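Visit to the Diser open day, Potstead
2019-09-24

Members of the Abubakari technical education network attended the autumn open day held by Diser at its Potstead premises. The group was received in the main hall, where 106 visitors had registered for the morning session, and was then divided into two parties for the tour.

The first part of the programme dealt with Jirkis, the company's project on the handling of cloth in the home. Staff explained that fabric remains a difficult material for automated systems, as it changes shape each time it is lifted. The project therefore collects examples of household tasks carried out by people with hand-held grippers, and these are later used to train a robot arm. Much of the work is done in furnished bedrooms, on ordinary beds and with ordinary linen.
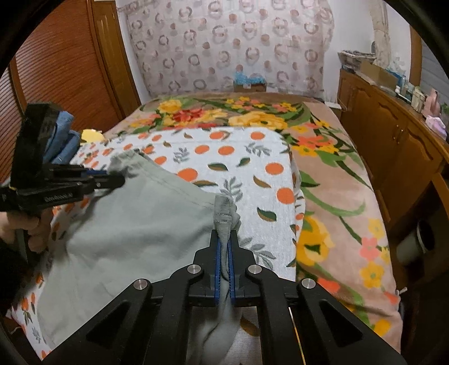
Cloth handling with two hand-held grippers, Jirkis project.

Visitors were afterwards invited to try the grippers for themselves at a table in the workshop. Several members remarked on the effort needed to find the corner of a garment and keep hold of it. Each trial lasted 55 seconds, and a member of staff was on hand to give advice.

A question period followed. Topics included the cost of the equipment, the storage of recordings and the suitability of the grippers for use in colleges. Diser agreed to send written answers on the second point.

The network thanks Diser for its hospitality. A return visit is planned for November, and members wishing to attend should apply to the network office.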